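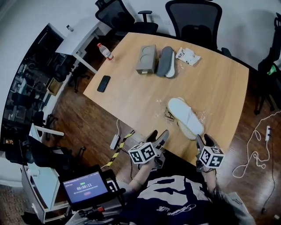 Ticket 2188
Subject: Slippers for guest rooms, two styles received, wrong packing
Opened by: Soo-ah Ra, Clulthorpe guest house
Supplier: Flurnel
Status: Closed
Priority: Normal

Issue as reported
We ordered house slippers for the guest rooms, white in the small sizes and gray in the large. The carton came in August 2024 under order 1703. Several of the white ones have a bend across the toe and won't sit flat on the floor. The gray ones look fine but the size on the bag label doesn't match the size on the sole. I need to know whether to send everything back or only the white.

Reply, Flurnel support
Thank you for the report. Please take the white slippers out of the plastic and leave them sole down at room temperature overnight. The foam is pressed in transit and most pairs recover. For the gray, please send the size on the bag and the size on the sole for one pair.

Update, Soo-ah Ra
Left the white ones out overnight on the meeting room table. Most are flat now. 2 pairs still curl at the toe. I tried a stack of magazines on top of them for the afternoon and it made no difference.
Gray: bag says 9, sole says 10. I tried a pair on and they fit like a 9.

Reply, Flurnel support
The sole mold on the gray style is shared between two sizes, so please go by the bag. The bag label is correct. On the white pairs that still curl, do they have a seam under the insole at the toe? Press with your thumb and you should feel a ridge if so.

Update, Soo-ah Ra
Yes, there is a ridge on both pairs. The others don't have it.

Reply, Flurnel support
That is a known fault in an early batch from February. The insole was cut long and folds under when the slipper is packed. It won't flatten. We will replace both pairs. No need to return the faulty ones. The new ones will ship with a card insert in the toe, please remove it before use.

Update, Soo-ah Ra
Replacements arrived. No ridge, they sit flat. I have written the bag size on masking tape inside the gray ones so the housekeeping staff don't go by the sole. Can you put a note about the sizes on the packing slip next time?

Reply, Flurnel support
Note added to your account for future orders. Closing this ticket. Reply within 30 days to reopen.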